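Open day at the Lurkstead workshops, November 2020

I had been looking forward to this one for weeks, and it was even better than I'd hoped! Latifa Saber met us at the door, handed out the visitor badges and took us straight through to the tidying and sorting room, where all sorts of everyday bits and bobs get laid out on a gorgeous deep red pile.
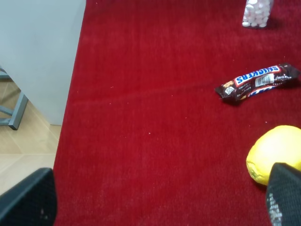 A Snickers and a clear tub of white mints on the red.

We spent 42 minutes in there (the plan said 19) and I could happily have stayed longer. Mostafa Alaoui let us handle things from the shelves, and my lot were soon arguing over what belongs with what. Do mints go with sweets, or with the things you keep in a coat pocket? 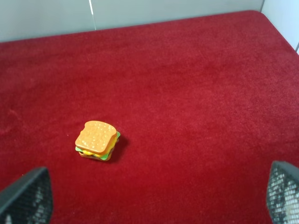 Play food was my favourite part of the visit. Lurkstead keeps 200 pieces of it, and I wanted to take half of them home. I fell for the little sandwich, with its golden rim and pale dots all over the top slice – such care for something so small! Tea and buns followed in the Hernau room. Entry was 4 pounds, and the bus stops right outside.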